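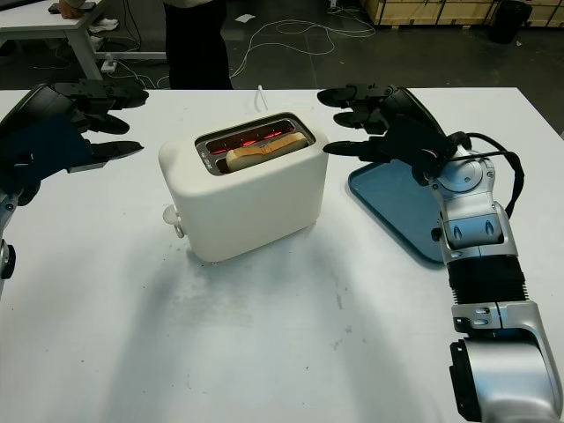 About Skosham

Skosham helps small organizations buy robots without losing sleep over it. We work with bakeries, school kitchens, care homes, packing rooms and the odd museum café, and most of the people who call us have never bought a machine with arms before. That is fine with us! We like starting from the beginning, and we will happily spend a first phone call talking about your floor, your doorways and how many outlets you have before anyone says a word about money.

The company was started by Anoma Munshi, who spent a good part of her working life ordering equipment for hospital kitchens and got very tired of quotes that left out half the bill. (She still has one of those quotes taped inside a cupboard door, and she will show it to you if you visit.) Lộc Tô joined her the following June to look after the workshop, and between them they settled on the way we still do things, where a job gets tried on a table in front of us before it goes into anybody's budget.

So a lot of our days are spent on very ordinary tasks. Toast is a favorite. A two-slot toaster, a slice of bread and a tray sound like nothing much, but they raise nearly every question a buyer ought to be asking, such as how close two hands can work to something hot, whether the fingers can manage a small lever, and how much table you need once both arms are reaching over it. If a supplier tells you their robot can help with breakfast, we would like to see it try with a slice of bread, and we think you would too.

What we do for you

We begin with a visit, or a long call if you are far away. After that we write you a plan in everyday words, with the whole cost laid out over 3 years. The robot gets its own line, of course, but so do the hands (which are often priced apart from the arms), the table, the wiring, delivery, staff training, spare parts, and the hours your people will spend getting used to it all. Our planning fee is $990 for a single site, and if we end up telling you to wait a year, which we do fairly often, the second visit is free.

We also ask every client to set aside $2,000 for what Lộc calls the small stuff: extension cords, trays, non-slip mats, a cart that fits through the door. It always gets spent, and people are a good deal happier when it was in the budget from the start.

Who we work with

We don't sell robots and we don't take a cut from anybody who does. The Alau bakeries came to us with a list of 20 jobs they hoped to hand over, and we spent a very pleasant week with their bakers going through it, crossing off plenty and adding a couple they hadn't thought of. Ó Néill, a family catering firm, wanted to know whether to lease or buy. Restovia asked us to help compare service contracts, and we are still in touch with their kitchen managers, who send us their questions whenever a renewal comes due.

Come and see us

Our next open workshop day is Sat 25 May. Bring your floor plan, even if it's a sketch on the back of an envelope, and bring whichever colleague is most doubtful about the whole idea. Anoma puts the kettle on early, and there is usually toast.

Filed under: About Us, Equipment Planning, Budgeting

Recent from Skosham
Lease or buy? What we asked Ó Néill
Reading a service contract without a headache
Measuring your doorways before the truck arrives
What goes on the small stuff list

Contact us | © Skosham. All rights reserved. | Back to top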